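We've had the cat for two years and only this January did I get serious about the litter corner. Before that it was a bag from whatever store I happened to be near and a plastic grocery sack hung on the doorknob.

What changed was moving to the smaller apartment on Skonesness. The box used to live in a laundry room with a door. Now it's nine feet from where I eat.

I tried three litters. Hudach was cheap and turned to cement in the corners. Arow had a perfume in it and the cat went on the bath mat instead. I ended up back with plain gray clumping granules, no scent, and I keep them 3 inches deep. Any less and the clumps stick to the bottom.

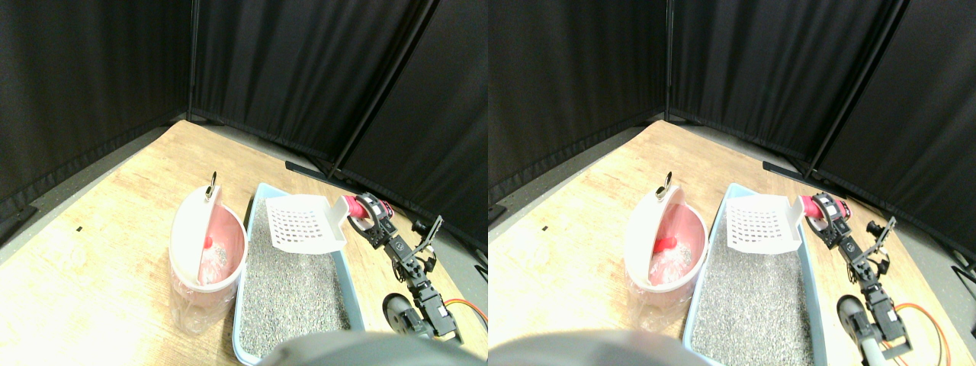

The other thing is having the bin right next to the tray. When I had to carry a full scoop across the kitchen I put it off, and putting it off is the whole problem. A small one with a lid is enough. Line it, and let plenty of the bag hang over the outside so it doesn't slide in when something heavy drops.

I scoop at 7 in the morning and again after dinner. On Monday I dump everything, wash the tray with dish soap, dry it and refill.

My neighbor Spyros Xenos says once a day is fine and he has two cats. Maybe so, but his hallway smells like it. I still haven't found a mat that catches the bits she kicks out. The Economou one I ordered is too stiff and she jumps right over it. If the next one is any better I'll post about it.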